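Tandley Reading Room: what changes this summer

May 19, 2023

The reading room on the first floor of the Tandley library closes at the end of this month for new flooring and shelving. Most of the books will stay available. The local history shelves will not, so anyone in the middle of a project should copy what they need now.

We have 2,120 items in the local history collection. The largest part is the Grellolis gift, which came to us in February and is still being sorted. It holds farm account books, school registers and a good run of maps – several of them older than anything we had before.

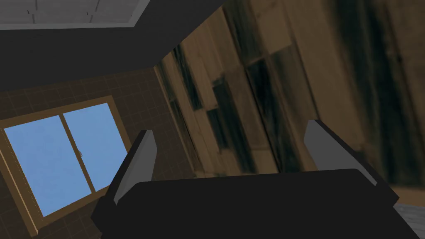 While the room is closed, the collection will be stored at the Caraleck branch. You can ask for an item at either front desk. Please allow two working days, and bring your library card when you pick it up. Maps and bound newspapers have to be used at Caraleck and can't be sent over.

The old shelves were put in when the building opened and have sagged for years. The new ones come from Stüber and can be moved up or down, so the tall atlases will finally stand upright. We are also adding a wide table for maps near the north windows, where the copier used to be. The copier moves downstairs next to the returns slot.
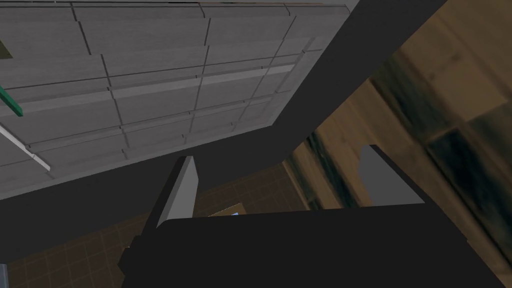

Seating goes from 50 places to 58. Half of the new seats will have outlets, which is the request we hear most often at the desk. The two armchairs by the door are being recovered and will come back. The long bench is not coming back.

The Thursday-style drop-in sessions on family history are replaced by short appointments at Caraleck until the room reopens. Each one lasts 50 minutes. Sign up at the desk or by phone, and tell us which family names or streets you are looking into so we can pull the right boxes.

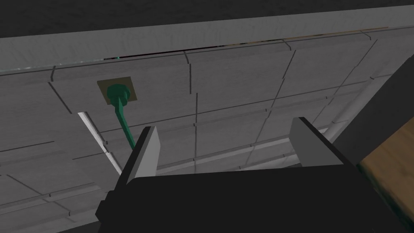

Holds, printing and the children's room are not affected. The back stairs will be locked during the work, so use the main stairs or the elevator. Books already on loan from the reading room can be returned to the front desk as usual – there is no need to take them to Caraleck.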